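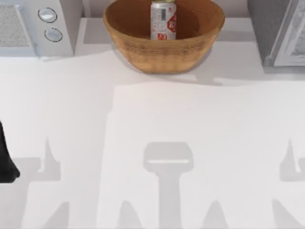 Keep the Clinic Line Staffed

2024-11-24
By Roxana Bermúdez

Ferdale wants to shut the phone desk at the health clinic and move all booking to an app. Bad idea. I've said so at two meetings and got the same slide both times.

The slide says 73 percent of patients "prefer digital." Prefer it to what? To 20 minutes of hold music, sure. So would I. Ask them if they'd like a person who picks up and see what you get.

My mother is 81. She can use a phone. She can not use a phone that wants a password with a symbol in it, then texts her a code, then times out while she's looking for her glasses. She missed a blood pressure check in November over this. Called me at work, I booked it for her on my lunch break. That's the savings, by the way. The work didn't go away, it got handed to me.

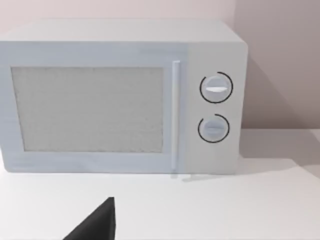

A white microwave with a bar handle on the door.

Urkthorpe tried the same thing with their clinic. Ji-hoon Yeom worked the desk there before it closed and he told me half the calls weren't even bookings. People asking if a rash was worth comming in for. People who just got a letter and were scared of it. Where does that go in an app? There's a box marked Other. 3,000 characters max.

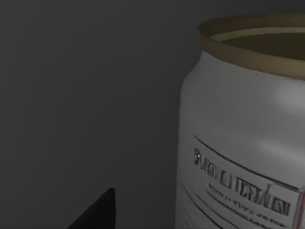 And yes, money. The clinic is short, I know that, everyone in town knows that. But the app isn't free either, there's a yearly fee to Grundix and it goes up after the first year. Read the contract, it's in the council packet, page 2 of the appendix. Nobody at the meeting mentioned it untill I did.

Keep the app. Fine. Lots of people like it, my kids will use it. Keep one person on the phone in the mornings too. Mornings only, if that's what we can pay for. Vote is next month.

More in Opinion
Why the Sun Street bus still matters
Letters: parking at the library
Ferdale's water bills need plain English
Who reads the council packet?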